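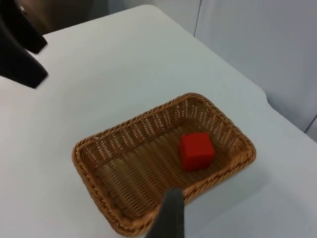

Woven basket with a red cube inside.

Courses > Craft History > Week 4 Notes

17 March 2024
Zulema Acuña

Okay, so last time we got as far as willow, and I promised we'd do rattan properly. Rattan is a climbing palm, and the stems can grow to crazy lengths — well past anything you'd cut from a willow bed. You peel off the skin and that's your cane for chair seats. The core gets split or run through a die to make round reed, and that's what most beginners learn on.
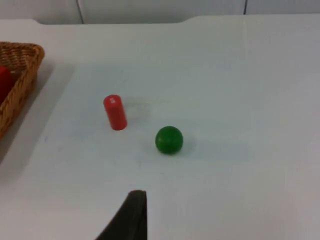 Soaking is where people get impatient! I give thin reed about 10 minutes in warm water and then keep a damp towel over it. Leave it in too long and it goes hairy on you.

Borders next. Read Gunnel Hedlund's handout on the Dalstead weavers before we meet, mostly the part on rolled and braided rims (skip the price lists, unless you love price lists).
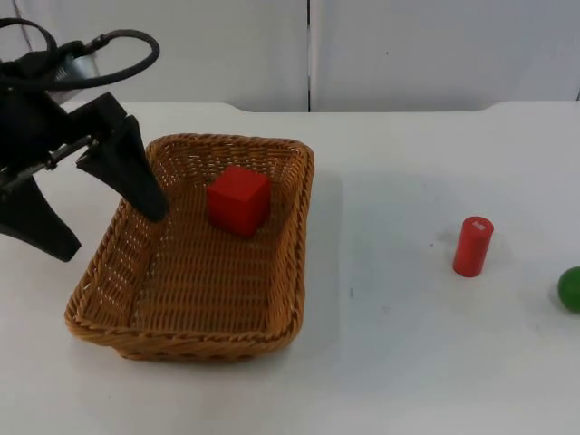
She and I disagree on whether the braid came first, and I'll bring both sides. Bring side cutters if you own a pair, and your stake-and-strand sketch from Week 3.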